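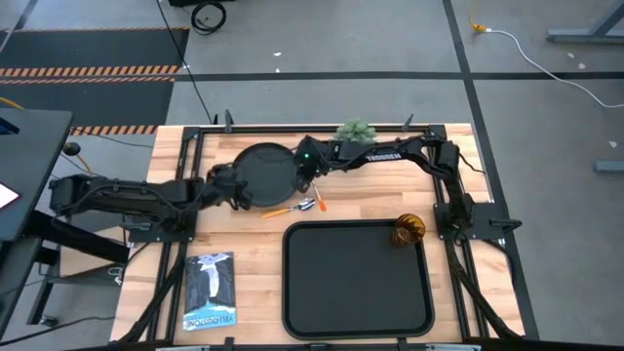 Wuler (robot workcell)

Wuler is a two-armed tabletop robot built in a shared workshop in Kama by Mared Foulkes and Stella Rugemalira. It consists of a butcher-block tabletop inside a rectangular frame of black aluminum extrusion, with two black Trossen arms mounted to the frame. Its stated purpose is to clear a table. Its record in this field is mixed.

Construction

Work began in April with the frame, which was assembled twice, the first version having been square only in the opinion of its builders. The tabletop was bought secondhand and sanded by Foulkes over several evenings. Cables are bundled along the links of the left arm, an arrangement adopted after an early dispute between the elbow joint and a loose connector.

Operation

The arms are taught by demonstration: a person guides them through a task, and the software attempts to do likewise. Practice objects have included a round black plate, a spoon, an orange-handled screwdriver and a book about Yellowstone, none of which was designed with robots in mind. The large black tray is the usual destination.

Of 1,173 recorded attempts at the plate task, 957 were judged successful. Rugemalira's build log defines success as "on the tray, right side up, no shouting." The book has its own page in the log and a considerably lower score.

Name

The project was first called Wukum, a name still found in most of its file folders. The small artificial plant near the back edge of the table has never been assigned a task.

See also

Mwakyusa (workshop)
Tabletop manipulation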